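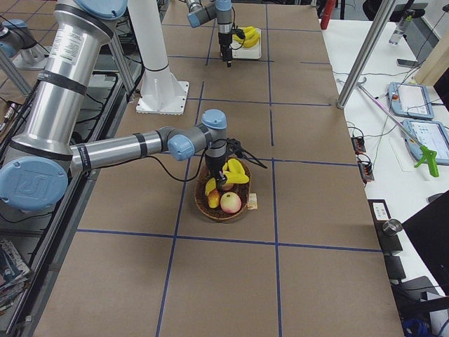
Silviu Vlad asked under my last post why the second arm should come out of this year's money at all, when one arm and a longer day would get through the same work. He also wanted to know what I had left out of the total, because in his experience there is always something.

I started a comment back to him and it got too long, so it goes in a post.

The arm is the part of the budget everyone looks at, and it was the easiest line to get right. You ask for a quote, you get a quote, and the number on the invoice matches. We took ours through Tistora, who are not the cheapest, but they answered the phone in March when I had a question about the mounting pattern. Delivery was on the day they said. I have nothing to add about that part.

The grippers were quoted separately, and I missed this the first time through. I had a figure for "arm, complete" in my spreadsheet and it meant complete up to the wrist. A two-finger gripper is a fair piece of money by itself, and then there are spare fingertips. Ask how long the fingertips last when you pick soft things. The supplier's answer to me was "it depends," so I put in a second set per gripper and left it there.

Then the table. Oana Iordache wanted a machined top with threaded holes everywhere. I wanted something we could change in an afternoon. We went with brown paper over the table and blue tape for the grid. Paper stains and creases, and you replace it. Tape lifts at the corners. For the whole year I have 800 lei against paper and tape together and I don't expect to spend it all. The machined top would have cost more than the frame.

Fruit is a real budget line if you work with fruit. I know it sounds like a joke when you put it on a purchase form. Relu Costache sent the form back once with a question mark next to "bananas." But bananas go from firm to useless in days, and you can't plan a test week around one bunch. Peaches are worse. Mangoes hold up well and cost more. We now buy twice a week from the market at Hodoroagă and keep the receipts in one envelope. Stela Manole suggested plastic fruit for the setup days, when you are only checking reach, and that has cut the spending a good deal. Plastic bananas slide around more than the real ones, so don't tune your grip force on them.

A basket costs almost nothing. Buy more than one of the same kind, on the same day, from the same shop. Woven ones vary and the shop may not have that model next month.

Now the things I left out, Silviu, and you were right that there were some.

Cables. I budgeted for the ones in the box. I did not budget for longer ones, or for the clips and sleeves to keep a gripper cable from trailing over the work. That came to 975 lei over the spring in small orders, and each order had its own shipping charge. One big order would have been cheaper.

Desk space. Each arm has its own teach pendant and each pendant needs somewhere to sit where you can reach the stop button without leaning over anything. I had one desk in the plan. The desk fills up. If you have two arms, plan for two desks or a proper bracket for each pendant.

Electrical work. The room at Birnside had enough outlets on paper, but we needed a separate circuit and the electrician could not come for 13 days. The work itself was cheap and the waiting was the expensive part.

Training time. I put in zero. It took Ionuț Buzatu and me 4 full days before either of us was comfortable leaving a program running while we did something else at the desk. Those are paid days and should be in the total.

As for one arm and a longer day, I did run it both ways. With one arm, every change of gripper or change of layout stops everything. With two on the same table you can keep one on the job while you sort out the other, provided your safety arrangement allows it, and you should check that before you buy and not after. The frame, the table and the electrical work get paid for once either way. So the second arm adds less to the total than the first one did. If we had only one kind of task I would agree with Silviu and wait.

I'm less sure about the service contract. Stutance offered us one at a yearly rate and I have been putting off the answer. If anyone has paid for one for two years or more and can say what they used it for, leave a comment or write to me. I'd like to settle it before the next order goes in.

The spreadsheet is not in a state to share yet. Half of the row names only make sense to me.

Contact | Copyright 23 Sep 2023, all rights reserved | Back to top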